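ニュースレター4月号より 共同製作マーケット「Iton」参加報告、とりいそぎ
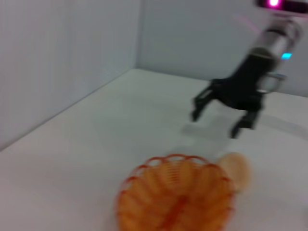 帰国してまだ荷ほどきも終わってませんが、忘れないうちに。締切は昨日でした、編集担当のみなさんすみません。

今年のItonは4月18日開幕。短編アニメーションと小規模ドキュメンタリーの共同製作マーケットで、うちの会からは5組が参加。去年は2組だったので、だいぶ増えました。登録者は全体で1,047人(主催者発表)。会場は旧市街の映画館と、そこから坂を上がった元郵便局の二か所。この坂がきつい。来年行く人は靴に注意。

初日の午前は助成制度の説明会。正直、資料を読めばわかる話が多め。ただし質疑は収穫あり。日本側の製作費をどこまで「現地支出」と認めるか、という点で、翻訳と字幕の費用は今年から対象に入るとのこと。音楽の録音は引き続き対象外。申請書の様式も変わってます。古い様式で出すと受け付けてもらえないそうなので、去年のファイルを使い回す人は注意してください。(私です)

午後は公開ピッチ。持ち時間は一組7分、質疑5分。Jenő Győriさんの長編企画「Murkier」が断然おもしろかった。川の浚渫をめぐる町の話で、ほとんど音だけで進む冒頭の映像がよかったです。まだ日本の配給は決まっていない様子。興味のある方は事務局まで、連絡先をつなぎます。

うちの会の5組では、Kneževič社との面談が二件成立。うち一件は脚本の第二稿を見てから、という返事。もう一件は条件つきで前向き、ということろまで。詳細はまだ書けません。あとの三組も名刺はだいぶ配ったので、返事待ち。先方から日本時間の深夜に電話がかかってくることがあるので、携帯は音を出しておいたほうがいいです。

二日目、Brombyの Brock Fraserさんによる契約の講座。定員70人のところ立ち見が出てました。権利の戻る時期を契約書にちゃんと書く、配信と劇場を分ける、続編の優先交渉権に期限をつける。基本の話ばかりですが、実際の条文(固有名詞は伏せたもの)を見ながらだったので助かりました。配布資料は英語で99ページ。会員限定で閲覧できるよう先方に許可をお願いしているところです。許可が出たら会員メールで流します。全訳は無理なので、用語集だけ作る予定。手伝える方いませんか。

お金の話。参加費は会の補助が半額まで出ます。航空券は対象外。宿は早めに。私は出遅れて、隣町から毎朝バスでした。バスは一時間に一本、しかも最終が早い。レセプションは途中で抜けるしかなく、これは痛かったです。話が進むのはだいたいその時間なので。

今後の予定
報告会を来月やります。日時は調整中、オンライン併用。5組全員に10分ずつ話してもらい、残りは質問の時間にします。
来年度のIton参加希望の受付は9月から。企画書は日本語で可、ただし英文の一ページ要約を必ずつけてくだい。去年これがない応募が何件もあり、選考が遅れました。
予告編のある方はリンクで。ファイルの添付はご遠慮ください、メールボックスがすぐいっぱいになります。

あと、会場で紺の折りたたみ傘をお借りしたままです。貸してくださった方、お名前を聞きそびれました。事務局で預かってます。

(国際担当)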